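Parts Bench Gallery: Desktop Towers, Opened Up

Gellata Computer Reuse – Workshop pages

The parts bench is where desktop computers come apart and go back together. Most of what arrives is office equipment from the last round of upgrades somewhere, and most of it is worth keeping. A tower with a dead drive is still a case, a power supply, a board, a processor and some memory. The gallery below is a look at the inside of one of these towers and at one of the parts that goes into it. The text before and after the pictures covers how we handle processors, cables and cases on the bench, as people write in to ask.

The workshop moved to the Skarton building in October, and the benches were set up again over the following weeks. The shelves on the back wall hold 600 bins, each with a printed number. Loose parts go in bins. Complete towers go on the floor racks by the door, standing up, with the side panel on and the screws taped inside a small bag on top.

When a tower comes off the rack it is laid on its side and the side panel comes off. Working on a case lying flat is easier on everything. Heavy cards don't hang from their slots, dropped screws stay where they can be found, and the board can be reached straight down. We blow out the dust before anything is unplugged.

The order after that is the same every time. Cables first, then cards, then drives, then memory, and the processor last. Cables get a photo before they are pulled. The small front panel leads are the ones that cause trouble later, so they get a strip of masking tape with the pin position written on it. Power cables are unplugged by the connector and never by the wire.

Processors are held by the edges. The metal lid on top can be touched, and it usually has to be, to clean off the old thermal paste, but the contacts underneath should be left alone. We use lint-free wipes and isopropyl alcohol. A processor that is out of its socket goes into a plastic clamshell, lid side up, with the bin number on a sticker.

Last year's parts count came to 3,014 items, of which 1,328 went back out in working machines. The rest were sold for spares, kept for testing or sent on to Yaman for metal recovery.

Gallery: tower and processor

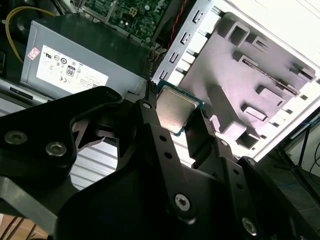
Processor with its metal lid facing up, held at an angle. The gray power supply is still in the case behind it, white label showing.

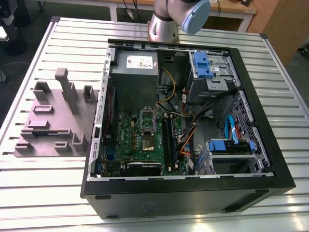
Category: Desktops / Inside the case

The tower in the second picture is on its side on the slatted table. The power supply is in the upper left corner and the metal cage for the optical drives is in the upper right, with a blue plastic latch. Tool-free latches like this vary a lot between makers. Try sliding before lifting, and stop if it doesn't move.

The socket's metal frame can be seen on the green board, with its lever beside two long memory slots. On sockets of this general type the lever is pressed down and out to the side to free it, then raised. The processor should go in with no force at all. If it doesn't sit flat, take it out and check the corner mark and the notches again – pushing on it is how pins get bent.

The graphics card is at the bottom edge of the board. Most cards have a small catch at the end of the slot, and it has to be released before the card will come out. Remove the bracket screw first.

Questions we get about the bench:

Donated towers can be dropped at the Skarton building during opening hours. Please remove your own drives if you want to keep them. Monitors and printers go to the Orkeck collection point, as we have no room for them.

Power supplies are never opened here. They are tested as a unit and either kept or recycled.

Spare processors are sold tested only, up to 8 per order. Ask for the bin number when you write, and include the model of your board so we can check that the two match.

Page updated April 2024

Back to all galleries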